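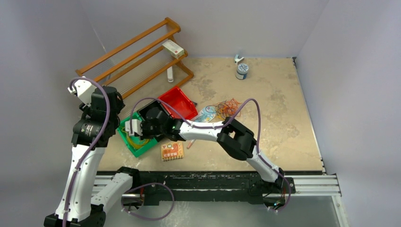
Plorkthorpe wrote on Wednesday:
> Before anyone signs for a second cell I'd like to see the whole
> number, please, and I mean all of it. Last time we budgeted for the
> arms and then spent the rest of the year finding money for
> everything bolted around them. Is a rail really needed? Could two
> fixed bases do the same work for less?

Fair question, and I've been going back and forth on it all week myself!

We've had two arms sharing one table for a while now, with bins, a shoe rack, rubber bands, a snack box and whatever else goes in the mix, and my feeling is that the rail is the last thing I'd cut. With fixed bases you have to decide on day one where everything goes, and we change our minds constantly (guilty). What I would cut is the fancy enclosure. Plain gray walls are fine. Falcão quoted us for panels with built-in lighting and I nearly fell off my chair.

So, the list as it stands:

- two arms with grippers, same model as now so spares are shared
- one aluminum rail, same length as now
- tabletop and walls, made in house
- cables, and then more cables
- objects to handle: about 1000 dollars, which sounds silly until you've priced bins and racks in duplicate

Noltum says 9 weeks for the arms and 7 for the rail if we order together. If we split the order the rail slips, and then we have two arms sitting in boxes in November with nothing to stand on. I'd much prefer one purchase order, even if it's an uglier one to get approved.

The one I keep forgetting is spare gripper cables. They loop along the outside of the arms and I'd like a full set on the shelf before we start. Noltum has them at 65 dollars each. Put it in the first order, not the "later" column, because we all know what happens to the later column.

What I don't have yet is a number for service. Does anyone have a contract they're happy with? Or do you just pay per visit?

[ Previous in thread | Next in thread | By date | By subject | List home ]

Search the archive: Finder Enter keywords Go

Comments (3)

guest: We pay per visit. Two visits so far, still cheaper than the contract.

benchside: Ask Noltum whether the 9 weeks starts at the order or at the deposit. Ours started at the deposit and accounting took its sweet time.

guest: +1 for keeping the rail. We went with fixed bases and I'm pricing a rail now.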